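Status: second release, July. Maintained by the Weler Household Tasks group. Questions about this card should go to Saodah Kusuma.

# Weler Closet Corner

Closet Corner is a collection of recorded two-arm manipulation episodes in which a teleoperated pair of small robot arms tidies a miniature dressing area. It was prepared to help answer a narrow question: which parts of an ordinary tidying chore can a learned policy perform today without a person stepping in, and which parts still require one.

The collection holds 300 teleoperated episodes and 100 policy rollouts. The two sets are stored separately and must be reported separately.

## Background

Public discussion of household robots tends to treat "tidying" as one skill. In our experience it is a chain of small skills of very unequal difficulty. Returning a book to a shelf is a problem of grasping and alignment. Putting a scarf on a hanger is a problem of handling a soft object whose shape changes each time it is touched, while a second object swings freely nearby. A system may perform the first reliably and fail the second almost every time, and a single success rate for the whole chore hides this.

The first release, prepared under the supervision of Kofi Tsikata, reported only such a single rate. Several readers asked for results by step. This release provides them.

## Workspace

All episodes were recorded in one enclosed cell. Two arms are mounted on an aluminum rail along the front edge. The walls carry a blue brick pattern and the work surface is a printed floral mat. The pattern was kept on purpose: homes contain patterned surfaces, and earlier work at Weler on plain gray tables had produced policies that did not transfer well to anything else.

The objects are a clothes rack, a hanger, a houndstooth cloth item, a peach-colored plastic organizer and a small number of books. The organizer stands in the back left corner with the rack beside it. A marker pen is placed on the mat in some episodes as a distractor and is not part of any instruction.
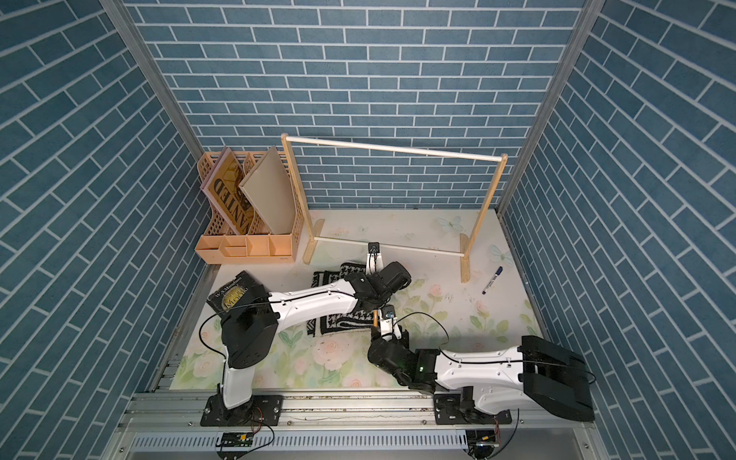 ## Task definition

Each episode is given one of the following instructions in plain text.

1. Put the book in the organizer.
2. Fold the scarf and leave it in the center of the mat.
3. Take the hanger and hang it on the rack.
4. Put the scarf on the hanger and hang both on the rack.
5. Tidy the area.

Instruction 5 has no fixed order of steps. The operator was free to begin with any object, and annotators recorded the order chosen.

An episode is marked complete when both arms have withdrawn from the objects and the end state matches the written definition in `tasks/definitions.md`. An object that is still supported by a gripper does not count as placed.

## Collection procedure

Teleoperation was carried out by three trained operators. Ekua Lamptey wrote the operator guide and reviewed each session before it was accepted. Operators were asked to work at a comfortable pace and to leave natural corrections in place. A fumbled grasp followed by a successful one is therefore present in the data and is labeled `recovered`, and should not be filtered out by default.

Start positions were varied between episodes. The operator guide specifies the area in which the cloth and the loose book may be placed, but does not prescribe an exact position or angle. The following is an instance of the layout used for instructions 3 to 5, with the houndstooth item folded in the center and a hanger suspended from the rack by its hook. 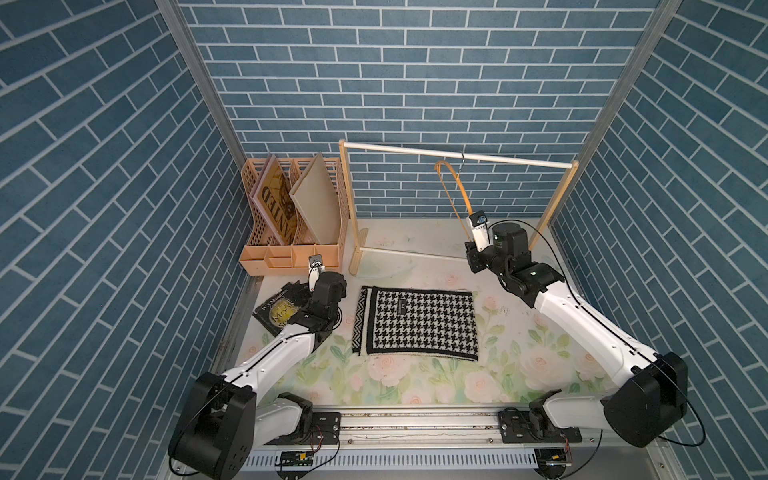
## Annotation

Each episode carries:

- the instruction given;
- start and end times for every step;
- a label for the arm performing the step (`left`, `right` or `both`);
- an outcome for every step (`done`, `recovered`, `failed` or `not_attempted`);
- a free-text note, where the annotator considered one useful.

Every episode was annotated by 2 people working independently. Where they disagreed on an outcome, Shadi Hattar made the final decision, and both original labels are preserved in the `raw_labels` field. Most disagreements concerned whether a cloth was "folded." The written definition now requires that no edge of the cloth be left lying under a gripper and that the visible face be free of large creases. It remains a matter of judgment, and users with stricter needs should relabel.

## Policy rollouts

The rollouts were produced by a single policy trained on the teleoperated episodes. It is a baseline and no claim is made that it represents the best available method. Findings are summarized by step.

**Books.** Placement in the organizer was the most dependable step. The usual failure was a book that met the divider between slots and was pushed against it. The policy seldom backed away and tried again, although the training episodes contain many examples of an operator doing so.

**Folding.** The first fold was generally acceptable. The second was often made across a corner, and the policy had no evident means of noticing this.

**Hanger alone.** Results depended on whether the hanger was still. When it had been disturbed, the gripper commonly closed beside it.

**Scarf on hanger.** This step was not completed in any rollout. The policy could bring the cloth to the hanger, but released it before enough of its weight had passed over the bar.

**Open-ended tidying.** The policy completed individual steps but frequently returned to an object it had already placed.

On this evidence, a machine of this kind can be given a limited part of the chore, with a person available to reset it. We do not consider it ready to be left alone with the whole.

## Intended use

The collection is suitable for:

- training and comparing imitation learning methods on two-arm tasks;
- studying step-level failure and recovery;
- testing progress estimators and success detectors.

It is not suitable as evidence that a product is fit for use in a home. It contains no people, no pets, no full-size garments and no furniture that can tip over. Statements about safety cannot be drawn from it.

## Known limitations

- One cell, one pair of arms and one set of objects. Performance on other cloth should be measured, not assumed.
- The rack and hanger are small. Forces and reach do not correspond to those of a full-size closet.
- The arms frequently block the view of the cloth during folding. Fixed-camera footage alone may be insufficient for judging a fold.
- Some book covers carry readable text. Language-conditioned models may attend to it, and instructions that name a title have not been tested.
- Camera clocks were synchronized at the start of each session only. Small drift is present in longer sessions, and the correction table is in `meta/clock.csv`.

## Files

```
closet_corner/
 teleop/
 rollouts/
 tasks/definitions.md
 tasks/operator_guide.md
 meta/clock.csv
 meta/splits.json
```

The recommended split is by session. A random split by episode places near-identical start positions in both training and test sets and will overstate results.

## Access and changes

Access is granted on request for research and teaching. Redistribution of modified versions is permitted if the changes are listed and the original card is included. Requests from commercial users are handled by Cecilia Baidoo.

Changes since the first release: outcomes by step added; instruction 5 added; definition of "folded" rewritten; two corrupted sessions removed; clock correction table added. Episodes kept from the first release retain their original identifiers.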